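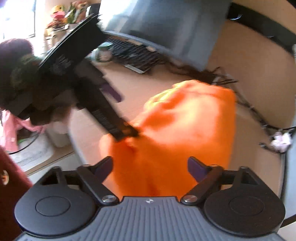 Figure 7.1 Orange fabric, spread and bunched, on a pale desk.

Chapter 7
Folding and its claims

Most household manuals treat folding as settled. A cloth is laid flat, its edges are matched, it is halved and halved again, and the result goes on a shelf. The writers rarely say how long the shelf stays tidy, or whether anyone checked. This chapter looks at what is known about folding cloth at home and at work, and a good deal of what follows is about how little that is.

Begin with the flat surface. Almost every method asks for one larger than the cloth. Few homes have it. A desk will do for a pillowcase and will not do for a double sheet, which hangs over the sides and drags itself out of line while the second corner is being found. Birsen Güneş, in her survey of 247 households in Kerkine, found that 70 of them folded large items on a bed, and that many of the rest did not fold them at all. Her respondents described their own habits, so the true number of non-folders may well be higher.

Then there is the matter of creases. The Holton method, still taught on many housekeeping courses, holds that a cloth smoothed by hand before the first fold will need no iron. Nusrat Rajput tried this with cotton, linen and a slippery polyester lining. The cotton came out fairly well. The linen did not, and the lining slid out of shape before it could be smoothed. She repeated the work 3 times with much the same outcome, and the Holton course notes have not been changed.

Bunched cloth gets a worse press than it deserves. A heap is quick to make and hard to search, but for dusters, rags and anything used daily the time spent folding may never be paid back. Readers should ask of each method in this chapter what it costs in minutes, and who is expected to spend them.

Section 7.2 sets out the main folds. Section 7.3 compares them on shelf space, using Rajput's measurements, and returns to the question of sheets with elasticated corners, for which no method we have read is convincing.

Before you read on

Take a tea towel and fold it as you normally would. Write down each step, including the ones that went wrong. Keep the notes for Exercise 4.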